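The Kairys Condolence Book

I've been binding books in Curham for years, and the Kairys is the one I get asked for most (it's named after my first customer's boat!). It's a proper big condolence book for funerals, wakes and memorial services, with 124 cream pages that lie flat when it's open, so people can write without wrestling with it.

Each page has room for a name, a few lines and, if you like, a photo stuck in at the corner. I leave the first two pages blank. Lots of families put the eulogy there, and I think it's lovely to have it in with everybody's stories – the fishing ones, the rude ones, all of it.

Covers come in navy, dark green or burgundy cloth. I can stamp a name on the front, and nicknames are very welcome. If everyone knew him as Sparky, then put Sparky!

Price: $70, name stamping included
Extra pages: packs of 40, ask me when you order

Need it quickly? Tell me the date of the service in your message and I'll tell you straight whether I can make it. Plain covers go out the next morning. Stamped ones take me three days.

Binta Chukwu asked for a matching pen holder, so I've started making those too.
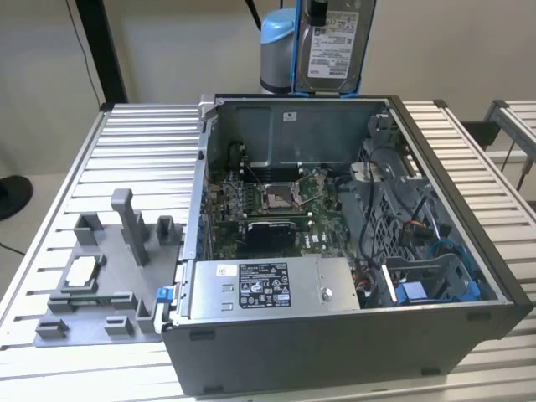 Ordering and pickup

Send me a message with the cover color and the exact spelling of the name. I mail everywhere, or you can collect from my workshop in Curham.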